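Clirkura two-finger gripper: six weeks in

April 19, 2018

I bought the Clirkura to replace a Görtz that had served us well and then, in January, stopped closing all the way. The Görtz had three fingers and opinions about everything. The Clirkura has 2 and will pick up nearly anything you can describe to it as a box.

Mounting took 43 minutes, most of it spent on the cable clips, which are shaped for a cable thinner than the one in the carton. The controller found the gripper on the first try. I was so surprised that I restarted it to be sure.

Our work is hotel bathroom tidying: cups, cards, soap dishes, and those little wrapped toiletries that slide off each other if you breathe near them. I ran 266 grasps on packets alone. Coming straight down, the Clirkura does fine. Coming in at a slant over the lip of a tray, it tends to take two packets or none.
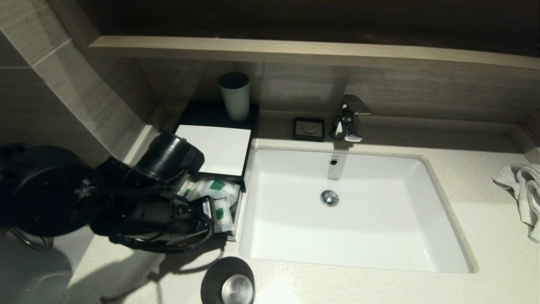
Force control is the best part. At the lowest setting it holds a paper cup without denting it, and the Görtz never managed that on a good day. The worst part is the fingertip pads. They pick up lint, then stop picking up anything else, and a new pair costs $32. Zakow pads fit if you trim them, and the warranty has a paragraph on people who trim them.

Polished chrome still confuses our wrist camera, so I won't blame the gripper for the afternoon it spent trying to grasp a highlight. I will blame it for the noise – a thin whine at idle, up to an hour after the last command, like a mosquito with a service contract.

The manual is short and mostly about screws.

Four stars. I'd buy it again for flat and boxy things, and I've kept the Görtz in a drawer in case someone sells me a new spring.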